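# Utensil basket

A **utensil basket** (also *cutlery basket*, *chopstick basket* or, in older shop lists, *draining caddy*) is an open container with slotted or pierced sides, kept on a kitchen worktop to hold eating and cooking tools. Most are moulded in plastic. Others are made of wire, glazed pottery or split bamboo. The usual contents are spoons, forks, chopsticks, small whisks and whatever else is too short for the tall jar by the hob.

The basket is often described by sellers as a drying device, a storage device and a sorting device at once. The evidence for the first claim is thin, and the third depends almost wholly on the household.

## Name and scope

There is no agreed line between a utensil basket and a utensil pot. Trade catalogues tend to call anything with holes a basket and anything without them a pot, though the Kadberg catalogue used both words for the same item on facing pages. This article follows the holes. The removable basket inside a dishwasher is a different object and is not covered, although people do lift them out and use them on the worktop for years.

## Construction

A typical plastic basket is made in one piece with rounded corners, which are easier to release from the mould and easier to wipe. Slots are cut through the walls and, in better examples, the floor. Dividers may be moulded in place or supplied as loose panels that drop into grooves. Loose panels can be washed properly. They also get lost, and a basket sold with three compartments commonly ends its life with two.

Surface patterns are common. Braiding, basket weave and false cane are the most frequent, all of them borrowed from containers that were once really woven. Makers say that a raised pattern improves grip. It may do so slightly, but a basket is seldom picked up when full, and the pattern mainly gives grease somewhere to settle.

Pottery versions are heavier and less likely to tip when loaded with long tools. Wire versions drain best, but thin chopsticks and skewers slip through the mesh unless a solid base is fitted.

## Drainage

The purpose of the slots is to let water out and air in. Whether this makes much difference is disputed. In a small trial printed in the Plostton household bulletin in July, wet wooden spoons were stood in a slotted basket and in a plain jar, and the writer reported that the basket spoons were dry 271 minutes sooner. The trial used one basket, one jar and one kitchen. It has been quoted a good deal in advertising, usually without those details.

What is less disputed is that water leaving the basket has to go somewhere. Baskets with a slotted floor and no tray pass it straight to the worktop, where it collects under the base. Common remedies include:

- a separate drip tray, sold with the basket or improvised from a saucer
- a folded cloth or woven mat
- short feet that lift the floor clear of the surface
- drying the utensils first, after which the slots matter very little

Mats protect the worktop from scratches and muffle noise, but a fabric mat that stays damp has simply moved the problem down a layer. It needs washing as often as the basket does.

## Arrangement

Advice on filling a basket is plentiful and mostly contradictory. One school puts handles down so that spoon bowls and fork tines dry in the open. Another puts handles up so that no fingers touch the eating end. Both positions are defended as the hygienic one. Sharp knives are the one item on which writers agree: they should be kept elsewhere.

Chopsticks cause particular trouble. They are light and narrow, and they rarely stand straight in a compartment wide enough for spoons. Pairs drift apart and lean into one another, or poke out over the rim at an angle.

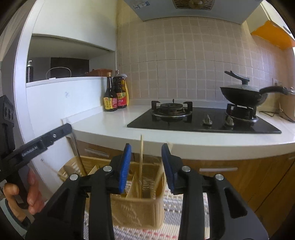 *A tan plastic utensil basket with slotted sides and inner dividers, on a woven mat. Thin wooden sticks stand and lean at different angles.*

Narrow compartments help, as does tying pairs together, though few people keep that up. The Pyo pattern basket had 6 close-set sleeves for this reason and was widely thought a nuisance to clean.

## Cleaning

Residue gathers in the bottom corners, along the foot of each divider and inside the slots. A weekly wash in hot soapy water is the standard recommendation -- it appears in nearly every household guide, with no source given. An old toothbrush reaches most slots. Pale plastics may stain with tea or turmeric, and bleach does not always shift it.

## Prevalence

Figures on ownership should be read with care. The Fenden kitchen survey, dated 2 Dec 2022, took in 1019 homes and found over 271 with a slotted basket in view. It did not look inside cupboards, nor did it ask whether the basket was in use.

## See also

- Cutlery tray
- Dish rack
- Chopstick rest
- Drip tray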